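Lovberg Housing Association
Repairs and Reuse Service

1/9 The furniture reuse scheme reopens to tenants this Friday at our Zurnance Road store. The notes below set out how it works this winter and what has changed from last year.

2/9 In the past year the scheme passed on 1249 items to homes across Lovberg. Of these, 268 were beds, which remain the items most often asked for. We thank every household that chose to give.

3/9 Who can apply: any tenant in the first six months of a new tenancy, and any household referred by a support worker. Tenants of Drinurel Court may apply at any time while the works there continue.

4/9 How to apply: ask for form R2 at the front desk or by telephone. Please list what you need in order of need. Each household may receive up to 4 large items. Kitchenware and bedding do not count towards this limit.

5/9 Delivery is free within the town. Our crew of 2 will carry items to the room of your choice, but cannot take doors off or move furniture already in place. Please measure stairs and landings beforehand.

6/9 Giving furniture: sofas, armchairs and mattresses must carry a fire safety label that can be read. We regret that items without one will be refused at the door – this includes items in very good order.

7/9 Scuffs, small chips and faded paint are no bar. Chests and cabinets are welcome provided the drawers run and the joints are sound. Please empty all drawers before collection. Last year we returned house keys, a passport and a good many letters.

8/9 Electrical goods are no longer taken at Zurnance Road. They should go to the Rai Street depot, where they can be tested. Cookers and fridges need to be booked in by telephone.

9/9 The store is open from 10am to 3pm, and closes for stocktaking in the last week of November. Forms received that week will be dealt with in the order they arrive. Large-print copies of form R2 are kept at the front desk. 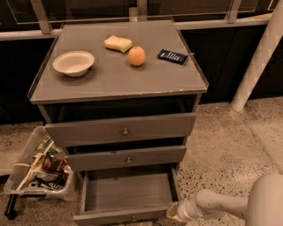 Grey wooden cabinet with three drawers, light wear to the front edge.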